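Avelwood 1281 Effluent Filter

Item 1281 | Fits 6-inch outlet tees | Sold singly

I've been selling septic parts out of the Avelwood shop long enough to have my favorites, and this filter is one of them. It's a plain thing, I know! It sits in the outlet side of your tank and catches hair, lint and all the other bits that would otherwise head out to your drain field. A clogged filter takes a few minutes to hose off. A clogged drain field means a backhoe in the yard and a very bad month.

I put one in my own tank before I ever listed it here. My old filter was a Stavent, which did the job fine, but the handle sat so low that I was lying on my stomach with one arm down the riser every time (my wife has opinions about those shirts). The 1281 has a long T-handle, and you can add an extension if your tank is buried deep. Mali Kneath at our parts counter can cut one to length if you tell her how far down your outlet is. Measure from the lid, please – people measure from the grass and then the thing is too tall.

The slots are cut at 1/16 inch, which suits most family homes. If you run a garbage disposal a lot, or do all your laundry on Sunday, plan on checking it more often than the label says. I look at mine in spring and again in July, before the relatives show up.

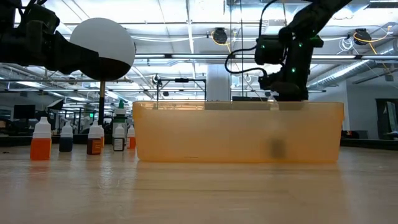
Orange bin on the tabletop.

What you get: the filter cartridge, the T-handle and a rubber seal. The housing is separate, and I'd only buy one if yours is cracked or you don't have a filter at all. If you have a Rilano housing from the last several years, the cartridge drops right in. Older Rilano housings have a lip inside that gets in the way, so call me first and we'll sort it out.

Cleaning is simple. Wear gloves, stop running water in the house, pull the filter straight up and hose it off over the inlet side of the tank so everything falls back where it belongs. Slide it back in until you feel it seat, then put the lid on and fasten it. Don't ever leave a tank open while you go look for a screwdriver, and don't lean your head in.

Price is $75 for the cartridge set, or $60 each if you're buying six or more (Eluned Nicholas handles the trade accounts, and she's quick with a quote). Handle extensions are priced by length.

Returns are fine as long as it hasn't been in a tank. I do check!

Not sure what size you have? Send me a photo of your outlet tee with a tape measure across it and I'll write back with the right part number.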